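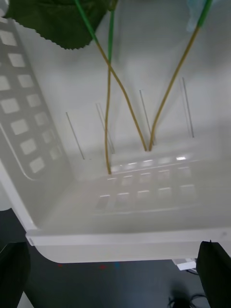

Figure 4.1. White plastic container with small square openings in the side wall.

CHAPTER 4
The Psalms of Lament

Chapter Outline
4.1 What Is a Lament?
4.2 The Parts of a Lament Psalm
4.3 Individual and Communal Laments
4.4 Lament in the Worship of the Church
4.5 Reading Psalm 88

Key Terms
address, communal lament, complaint, individual lament, petition, superscription, vow of praise

Before You Read
Read Psalm 13 aloud, slowly, at least twice. It has only six verses. Note the point at which the speaker's tone changes, and write one or two sentences on what you think has caused the change. Keep what you have written. You will need it for the exercise at the end of Section 4.2.

Introduction

Chapter 3 dealt with the hymns of praise, in which Israel calls on the whole creation to give thanks to God. Many students come to the Psalter expecting the rest of the book to sound the same way, and are surprised by what they find. More of the psalms belong to the lament than to any other single type. The first of them, Psalm 3, comes almost at once: "LORD, how are they increased that trouble me! many are they that rise up against me." Laments are especially frequent in the first half of the book, and they continue, less thickly, nearly to the end. Psalm 143 is a lament, and it stands only a few pages from the great closing hallelujahs.

A lament is a prayer spoken to God out of trouble. The trouble may be sickness, false accusation, guilt, defeat in war, or the fear of death. In many cases we cannot say which. The language of the psalms is often general, and one speaker may describe enemies, illness, and loneliness within a few lines. Earlier scholars spent much effort in trying to fix each psalm to an event in the life of David or in the later history of the kingdom. The superscriptions, which we discussed in Chapter 2, sometimes invite this. The present chapter takes a different path and asks first how the prayers are built and how they were used.

It is important to separate lament from grumbling. In the wilderness stories of Exodus and Numbers, the people complain about God, usually to Moses or to one another. In the psalms, the complaint is addressed to God directly. "How long wilt thou forget me, O LORD? for ever?" (Psalm 13:1) is a severe question, but the person who asks it still expects to be heard. For this reason most commentators treat the lament as a form of faith, even where the words are bitter. 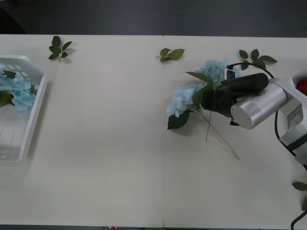 The form is fairly regular. A lament psalm commonly opens with an address, a short cry that names God and asks for attention. The complaint follows, and then a petition, in which the speaker asks God to look, to answer, to rise up, or to save. Many laments include a statement of trust, often introduced by "but" or "yet." A good number close with a vow of praise, a promise to give thanks once help has come. Section 4.2 takes these parts in turn. Students should be warned that the order varies and that a part may be missing altogether. Psalm 88, the subject of Section 4.5, has no vow of praise, and its final word in the Hebrew text is usually translated "darkness."

Individual and communal laments share this outline but differ in setting. In the individual lament, one voice speaks as "I." In the communal lament, the people speak as "we," commonly after a public disaster. Psalms 44, 74, 79, and 80 are the standard examples. The line between the two is not always clear, for a king or priest may say "I" on behalf of the nation. The book of Lamentations, written in response to the fall of Jerusalem, moves between the two voices within a single poem.

Lament in Use: The Clodham Hymnal

The last part of the chapter turns to the place of lament in Christian worship. Churches that sing or read the whole Psalter in course will meet these psalms whether they wish to or not. Churches that choose psalms and hymns week by week may rarely meet them. Samira Salameh examined this question in her study of the Clodham Hymnal, which contains 1,263 hymns and psalm settings. She found that the laments had been given settings in full in the first edition, and that later editors tended to keep the closing verses of trust and drop the complaint. Her findings were first presented at the Ostthorpe Seminar on Worship on 27 January 2021.

Salameh does not argue that every service should include a lament. Her concern is with congregations that have no words ready when a death, a flood, or a factory closing comes upon them. The reading from her study in Section 4.4 describes one such congregation and the psalm it chose to read together each evening through August.

Learning Goals
After completing this chapter, you should be able to:
Define lament and explain how it differs from the complaints in the wilderness stories.
Identify the main parts of a lament psalm in an English translation.
Tell an individual lament from a communal one, and explain why some psalms are hard to place.
Describe how later editors changed the lament settings in one hymnal.

4.1 What Is a Lament?

The English word "lament" is used both for mourning over the dead and for the kind of prayer studied here. The Hebrew Bible keeps the two fairly distinct. David's song over Saul and Jonathan (2 Samuel 1:19-27) is a funeral song, or dirge. It speaks of the dead and to the dead, and it asks God for nothing. Read it now, with Psalm 13 open beside it, and mark every place in either text where God is named.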